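Section 4: Recording a folding task with the hand-held grippers

This section covers one recording session by one student at one table. It assumes that the recording computer has been set up as in Section 2 and that the marker cubes have been fitted as in Section 3. Members of the Drosusbridge robotics club who are recording for the first time should work through it with a second member present.

4.1 Before you start

1. Clear the middle of the table. Items may stay at the far side if they do not move during the session.
2. Run both gripper cables back towards your chair. Check that neither cable crosses the area where the garment will lie.
3. Check that each cube sits square on its gripper. A cube that turns under light finger pressure must be refitted (see 3.4).
4. Wipe the printed faces with a dry cloth. Do not use cleaning spray.
5. Start the Galten recorder and open a new session. Enter your club number and the garment code from the list on the shelf.

Note: Cubes are matched to the left and right grippers in the Matov settings file. If they have been swapped, the session will record but the two hands will be reversed on playback.

4.2 Recording

6. Sit close to the table with one gripper in each hand. Both elbows should be free to move.
7. Lay the garment across the middle of the table. Leave it as it falls.
8. Hold both grippers still above the garment until the recorder shows READY for each hand.
9. Fold the garment using the grippers only. Press down on the cloth before closing the fingers – a light pinch picks up one layer and leaves the other behind.

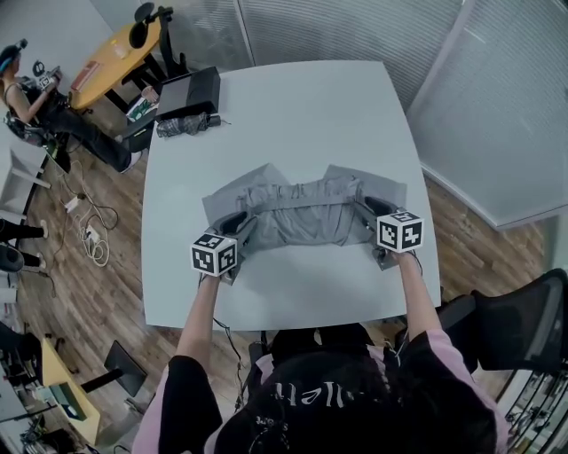 Figure 4.1 Both grippers pressed onto a partly folded garment. Marker cubes on top.

10. Keep the cubes upright as far as the fold allows. If a cube face is covered by a sleeve or by your other hand, the recorder marks the gap in yellow. Short gaps are filled in later. A gap of more than 20 frames ends the take.
11. When the fold is finished, lift both grippers clear and press the foot switch once.

Caution: Keep your own fingers out of the gripper jaws. Tie back loose cords and lanyards.

Caution: Do not pull on a cable to free it. Stop the take, put both grippers down and clear the cable by hand.

4.3 After each take

Play the take back at half speed. Delete it if either hand jumps or drifts. Record 11 good takes per garment before changing to the next code.

Copy finished sessions to the Kaushik folder. At 3 December 2020 it held 2,859 takes. Sessions numbered below 111 used the older cubes and must not be mixed with new ones.

Faults that are not listed in Section 7 should be reported to Khrystyna Symonenko, with the session number.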